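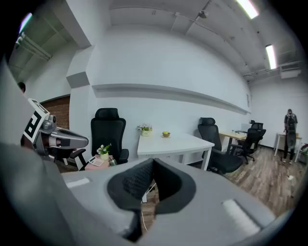
Clullo is a drawing and animation program for classes and home use, and this section explains how to install it and prepare your first project. Please read all steps one time before you begin. If you work with a pen tablet, connect it first and lay its cable where no foot can catch it; a thin white cable across a wood-patterned floor is easy to overlook. The program also works with a mouse, but then line pressure is not available.

4.1 Installing the program

1. Close all other drawing programs. Some of them keep the tablet driver busy.
2. Open the installer and choose your language. You can change it later in Settings.
3. Choose the folder for your projects. Do not choose a folder which is shared with other students.
4. Type the class code from your teacher. Home users leave this field empty.
5. Click Finish and restart the computer.

Note: On older computers the first start can be slow. Wait until the brush list is complete before you click anything.

4.2 Creating your first project

1. Select File, then New Animation.
2. Set the speed to 15 drawings per second. The speed of 30 gives smoother movement, but it is also twice the work – we recommend it only after your first short film.
3. Draw the background on the lowest layer and lock this layer with the small padlock.
4. Add a new layer for the character. Give it a clear name, such as "cat body" or "left arm".
5. Turn on Onion Skin. The previous drawing is now shown in pale blue under the one you are making.
6. Draw the first and the last pose, and then fill the poses between them.
7. Press the space bar to play. Press it again to stop.

Caution: If you change the speed after you have added sound, the sound will no longer match the mouth movements. Save a copy of the project first.

Caution: Delete Layer removes the layer from every drawing in the project. Undo works only until you close the file.

4.3 Saving and sharing

Clullo saves your work every 15 minutes in the Backup folder. The older backups are removed when there are more than 47 of them, so move the important ones to another place.

To send a film to your class, select Share, then Export Film. File names can have up to 52 characters, including spaces. The signs / and ? are not accepted.

The exercises for this section were prepared by Baiba Laur and Nilton Cabrera. You find them in the Lessons menu, under Beginner.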